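어린이 > 과학과 생활 > 로봇이 일터에 오면

로봇이 출근하면 사람은 무슨 일을 할까?

2025년 10월 | 공유 59 | 댓글 3

끼이익, 덜컹! 오래된 나무 가구와 연장을 모아 두는 곳에 들어가면 이런 소리가 날 것 같지요? 그런데 '나데린(Naderine)'이라는 보관소에 가면 다른 소리가 먼저 들려요. 위이이잉. 바퀴 달린 운반 로봇이 복도를 지나가는 소리랍니다!

나데린은 플로스턴(Flostton)이라는 도시에 있어요. 할머니의 할머니가 쓰시던 것 같은 나무 작업대, 서랍장, 베틀 같은 물건이 386점이나 있고요. 이 물건들은 박물관이나 학교에 전시하러 나갔다가 돌아오기도 하고, 고장 난 곳을 고치기도 해요. 그러니까 나데린은 물건들의 집이면서 병원이기도 한 셈이에요.

여기서는 올해 1월부터 로봇과 사람이 함께 일하고 있어요. 어떤 일이 로봇에게 넘어갔고 어떤 일이 사람에게 남았는지, 같이 들여다봐요.

■ 자동화가 뭐예요?

'자동화'는 사람이 손으로 하던 일을 기계가 스스로 하도록 만드는 거예요. 우리 주변에도 아주 많아요. 엘리베이터를 떠올려 보세요. 옛날에는 엘리베이터 안에 문을 열고 닫아 주는 직원이 있었대요. 지금은 우리가 단추를 누르면 알아서 올라가고, 알아서 멈추고, 알아서 문이 열리지요. 세탁기도, 자동문도, 밤이 되면 켜지는 가로등도 다 자동화의 친구들이에요.

로봇도 자동화에 쓰이는 기계예요. 센서로 주변을 살피고, 컴퓨터로 판단하고, 모터로 움직여요. 센서는 우리의 눈과 귀, 컴퓨터는 머리, 모터는 근육과 비슷하다고 생각하면 쉬워요.

■ 운반 로봇 '야지'

나데린의 운반 로봇 이름은 '야지(Yazzie)'예요. 납작한 상자처럼 생겼는데 힘이 정말 세요! 받침대 밑으로 쏙 들어가서 받침대를 살짝 들어 올린 다음, 그 위에 놓인 가구까지 통째로 옮겨요. 야지가 오기 전에는 커다란 작업대 하나를 옮기려면 어른 네 명이 "하나, 둘, 셋!" 하고 힘을 모아야 했어요. 허리가 아픈 날도 많았고, 좁은 문에서 모서리를 쿵 부딪칠까 봐 조마조마했지요.

이제는 화면에서 물건 번호를 고르면 야지가 길을 찾아가요. 사람이 앞을 지나가면 멈춰서 기다리고요. 짐을 다 옮기면 충전기로 돌아가 조용히 전기를 먹어요.

■ 창고를 지키는 '베캄로'

또 하나는 '베캄로(Vekamlow)'라는 프로그램이에요. 몸이 없어서 악수는 못 해요. 대신 창고 곳곳에 달린 센서 32개가 보내 주는 숫자를 밤낮으로 읽어요. 나무는 공기가 너무 축축하면 부풀고 너무 마르면 갈라지거든요. 그래서 베캄로가 습도를 보고 있다가 가습기나 제습기를 켜고 꺼요. 예전에는 직원이 공책을 들고 다니며 하루에도 몇 번씩 온도와 습도를 적었답니다. 밤에 비가 쏟아지면 걱정돼서 잠을 설치기도 했고요.

■ 그럼 닦는 일은?

자, 이제 제가 제일 좋아하는 부분이에요. 무거운 것도 옮기고 습도도 맞추는데, 오래된 나무를 닦는 일은 누가 할까요? 사람이 해요! 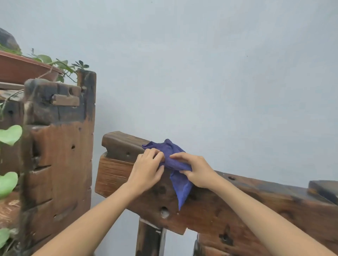 파란 보랏빛 극세사 천을 두 손으로 잡고 낡은 나무 들보의 윗모서리에 댄 모습.

평평하고 매끈한 바닥이라면 로봇 청소기도 잘 닦아요. 바닥은 어디나 비슷하니까요. 하지만 오래된 나무는 한 뼘만 옮겨 가도 다른 모양이 나와요. 동그란 구멍이 뽕뽕 나 있고, 갈라진 틈이 있고, 불쑥 솟은 나무토막도 있지요. 같은 나무에서도 어디는 맨들맨들하고 어디는 까끌까끌해요. 까끌까끌한 곳을 세게 문지르면 천의 실이 걸리고, 나무 가시가 떨어져 나갈 수도 있어요.

사람의 손가락은 그걸 금방 느껴요. 손끝에는 아주 작은 감각 기관이 빽빽하게 모여 있어서 천을 사이에 두고도 "어, 여기 좀 걸리네?" 하고 알아차려요. 그리고 생각할 틈도 없이 힘을 빼지요. 로봇 손에도 누르는 힘을 재는 센서를 달 수 있지만, 처음 만나는 울퉁불퉁한 물건 앞에서 그때그때 힘을 바꾸는 건 아직 연구자들이 열심히 풀고 있는 어려운 숙제예요.

두 손이 서로 다른 일을 한다는 것도 참 멋져요. 한 손은 물건이 흔들리지 않게 꼭 잡아 주고, 다른 손은 천을 누르며 닦는 거예요.
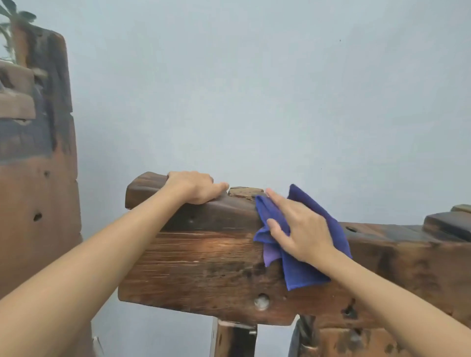

집에서 책상을 닦을 때 한번 해 보세요. 한 손으로만 닦으면 가벼운 책상은 밀려나기 쉬워요. 다른 손으로 살짝 잡아 주면 훨씬 편하지요? 여러분의 뇌는 이 두 가지 일을 동시에 척척 나눠서 시키고 있어요. 로봇에게 이걸 가르치려면 어느 손이 어디를 얼마나 세게 잡을지 하나하나 익히게 해야 한답니다.

■ 일하는 사람들은 무엇이 달라졌을까?

나데린의 직원은 16명이에요. 로봇이 온다고 했을 때 모두가 반긴 건 아니었어요. "내 일이 없어지면 어떡하지?" 하고 걱정한 사람도 있었어요. 그럴 만해요! 새 기계가 들어오면 정말로 사라지는 일도 있거든요. 나데린에서는 습도를 공책에 적는 일이 사라졌고, 무거운 가구를 여럿이 드는 일도 많이 줄었어요.

대신 새로 생긴 일이 있어요. 야지가 다닐 길을 정하는 일, 바퀴에 낀 먼지를 빼 주는 일, 베캄로가 이상한 숫자를 보내면 직접 가서 확인하는 일이에요. 한번은 습도가 갑자기 뚝 떨어졌다고 나와서 가 보았더니, 센서 바로 옆에 따뜻한 바람이 나오는 기계가 놓여 있었대요. 창고는 멀쩡했고요. 숫자만 보고는 모르는 일도 있는 거지요.

그 일을 배우느라 직원들은 한동안 공부를 많이 했어요. 어려워서 힘들었다는 사람도 있고, 새로운 걸 알게 되어 신난다는 사람도 있어요. 짐을 나르던 시간이 줄어든 만큼 천을 들고 나무 앞에 앉아 있는 시간은 길어졌어요. 그러다 보면 멀리서는 안 보이던 작은 금도 찾게 돼요.

■ 집에서 해 보는 탐구

눈을 감고 부드러운 천으로 세 가지 물건을 살살 문질러 보세요. 유리컵, 나무 도마, 골판지 상자가 좋아요. 천이 있어도 무엇인지 맞힐 수 있나요? 가시가 있는 나무는 쓰지 말고, 유리컵은 어른과 함께 잡아요. 다음에는 두꺼운 장갑을 끼고 다시 해 보세요. 느낌이 얼마나 달라지는지 가족과 이야기해 보고, 로봇에게 어떤 센서를 달아 주면 좋을지 그림으로도 그려 보세요!

댓글 3

초코우유맛: 장갑 끼고 했는데 도마랑 상자를 헷갈렸어요ㅋㅋ 컵은 맞힘

나무늘보반: 야지는 계단도 올라갈 수 있나요? 우리 학교에도 왔으면 좋겠어요 급식 옮기게

두아이엄마: 아이가 로봇 손에 달 센서를 그린다고 스케치북을 다 썼네요. 잘 읽었습니다.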